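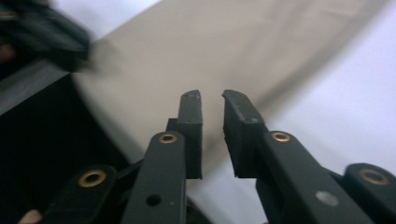 Worn pads and policy results

Ulla Haugen
We trained a policy on 600 demos from a hand-held gripper. The left pad has nicks along its top edge. Should I change the pads before recording more, or will that split the data?

Jadoon
Change both and note the episode number. We swapped ours partway through a set of 766 and trained on the lot. Success over 90 trials was no worse than before - but our objects were all soft, so don't read too much into it.

Ploltus
check the grommets too

Helen
I'd keep the old pads for a small test set. Run 4 tasks with each pair on the arm and compare grasp failures only. Total success hides it.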